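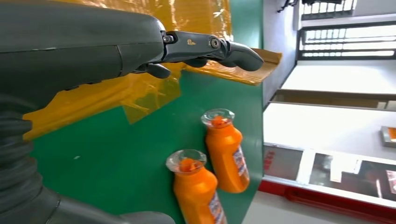
Dark hand, side view, with a small gold-coloured emblem on one finger link.

Lidau Waterside Safety Project
Progress report to the Cevier Fund, period ending January
Prepared by Zsolt Jakab, project lead

Where we are

The throwline boards are up along the Perus between the fish steps and the road bridge, as set out in the grant agreement. There are six of them. Two went in later than planned while the harbour office and the council argued over who owned a stretch of railing. That argument is still not settled, and I would not be surprised to see it again when one of the boards needs repairing.

You asked whether the boards have made the waterside safer. I can't tell you that. Lines were taken from the boards several times in the period and one was certainly used to help a man out at the fish steps. Others were found tied to bikes. Our first draft of this report counted every missing line as a "deployment" and I have taken that out.

Patrol hours

The harbour patrol logged 125 extra evening hours against the grant. The logs are signed and copies are attached to the finance return. What the crews did with the hours is less clear. Some sheets give times, position and who was spoken to. Others say "quiet" and nothing else. I have asked for the fuller sheet to be used by everybody and the patrol supervisor has agreed, though she agreed in the autumn as well.

Police and coroner's figures

We had hoped to compare water deaths and rescues before and after the boards went in. The police gave us their call-outs, but these mix people in the water with people reported near it, and a call can be logged twice if the fire service also attends. The coroner's office has been helpful and slow. Two inquests are still open and I don't think we should say anything about either of them, in public or in next year's bid. Even when they close, the numbers in a town this size are too small to prove much.

Leaflets and the talks

We printed 2000 leaflets and have given out almost 1000. The rest are in the harbour office. I was doubtful about leaflets at the start and remain so. The hotels on the front took a box each, and when I called in, three of the boxes had not been opened. The short talks for hotel night staff went better. Staff asked practical questions, mainly about when they can enter a room if they are worried about a guest, and whom to ring first. The police liaison officer has promised a one-page answer. We are waiting for it.

Kozma alarm trial

Kozma offered us a sensor that sends a text when a line is lifted from its board. It was fitted to the bridge board only. It sent texts in high wind and sent none on one occasion when the line had plainly gone. Kozma say a new bracket will cure this. I would like to see a month of it working before we pay for any more, and I ask that the money set aside for sensors stays unspent until then.

Money

Spending is under budget, entirely owing to the sensors. Replacement lines are costing more than we allowed for.

Next period

Finish the staff talks, get the railing question answered in writing, and move the board nearest the slipway, which is hidden by parked vans from late afternoon onwards.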